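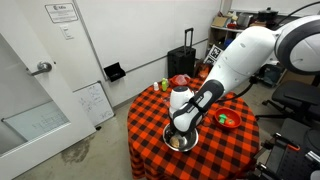 I'm writing these up the way I talk, as usual, so if you want the stiff version you'll have to get someone else to take the minutes. The question for the evening was the one we left hanging in July: can a machine do an ordinary chore yet, start to finish, without a person standing next to it with a hand on the stop button? We took the kitchen table as our chore, because everyone in the group has cleared one and everyone has an opinion. The setup is a good test of the easy end and the hard end together. You've got a round table, a checked cloth hanging in folds down the side, a shiny steel mixing bowl, a couple of red bowls and two little bottles at the back, and the arm coming down over the steel bowl to deal with a tan, rounded item sitting low inside it. Most of our arguments came back to that steel bowl sooner or later.

Household Machines Discussion Group
Minutes of the meeting held 23 January 2019
In the chair: Magdolna Lakatos
Minutes: me again

1. Last meeting's minutes

Accepted with one change. I'd written that the Kusano vacuum "gave up" on the stairs. Magdolna pointed out that it never got as far as the stairs, it gave up on the rug in front of them. Fixed.

2. Clearing a table

Magdolna asked us to split the job into what we think an arm can do today and what it can't, and I thought we'd be done in ten minutes (ha). We weren't.

Picking one thing up out of a bowl: most of us said yes, on a good day. Picking up whatever happens to be in the bowl, when the bowl is curved and polished and throws the robot's own reflection back at it: lots of head shaking. One of our members works with cameras and she says mirror-like metal is still miserable, because the machine sees edges that aren't there. I asked if you couldn't just buy duller bowls. She said sure, and while I was at it I could buy a duller house. Fair enough! But I did want it minuted that I think people will change their kitchens for these things, the same way we all started picking our shoelaces up off the floor for the vacuum.

The clear plastic stuff got its own ten minutes. A see-through thing lying on a busy check pattern is hard enough for me without my glasses. The feeling in the room was that anything clear should count as a fail until someone shows us otherwise.

Then the cloth. Nobody had a good word to say for the cloth. A bowl stays put while you think about it, but a tablecloth moves when you drag something across it, and if the gripper pinches a fold by mistake the whole dinner goes with it. Magdolna thinks shaking out and folding a tablecloth is further off than everything else on the table put together. I said I'd seen a video of a towel being folded. She asked how fast the video had been sped up, and I had to admit I hadn't looked.

3. Report on the Gundia trial

This was the shop-floor part of the evening and I enjoyed it more than I expected to. Gundia packs dry goods, and for one month they had an arm moving tubs from a belt into cartons on a single line. The figures we were given: 4000 tubs went down the line in the test period and 3548 made it into a carton without anybody helping. The rest were dropped, missed, or taken over by the operator.

I thought that sounded terrific until the two people in the group who have worked a packing line both pulled the same face. Their point is that a person who needed bailing out that often wouldn't last the week. On the other side, it was one size of tub, and the arm did the late shift, which they can't fill. Gundia is keeping it on that line for now and hasn't bought a second.

What stuck with me is how much got done to make life easy for the machine. The belt was slowed, the tubs were turned the same way up, and the lights over the line were changed. No kitchen I've ever been in comes with those conditions, and that led us straight back to item 2 for a while. I won't write all that out again.

4. The time question

We had a proper disagreement here and it ought to go on the record. Jaramillo (on the list as our loudest optimist, and he's fine with me writing that) says slow doesn't matter at home. If he goes to bed and the table is clear when he gets up, why should he care whether it took 30 minutes or half the night? Several people agreed with him, and I did too, right up until someone brought up noise. And food sitting out. And the dog.

Magdolna's view is that speed isn't her worry, it's the last bit of every job. The machine moves the bowls but leaves the bottles, or it gets the bottles and leaves something in the bottom of the bowl, and now you have to go and check. Checking is a chore too, and she'd sooner just clear the table. I think that was the best point anyone made all evening, and she didn't even put it on the agenda.

5. Show of hands

The question was, "Would you let one clear your table tonight, if you weren't in the room?" There were 31 of us. Two hands went up, and one of those came down when we said it included the good glasses.

Second question, same thing but with you watching: nearly everybody. So we're curious, at least, even if we aren't trusting.

6. Things to do

Magdolna will write to Gundia and ask if a few of us can visit the line. Jaramillo will clear his own kitchen table for a week and write down each separate thing he picks up, so we have a real list to argue over. I'll find that towel video and check the speed.

If anyone has used the Potau dish loader, even in a store, please tell me before the next meeting. I've heard it's good with plates and hopeless with anything that has a handle, but I only have that secondhand.

7. Any other business

The coffee machine was discussed. It still leaks. Jaramillo offered to look at it and we said no thank you.

Next meeting is in the usual room at the usual time, and the topic is laundry, so bring patience.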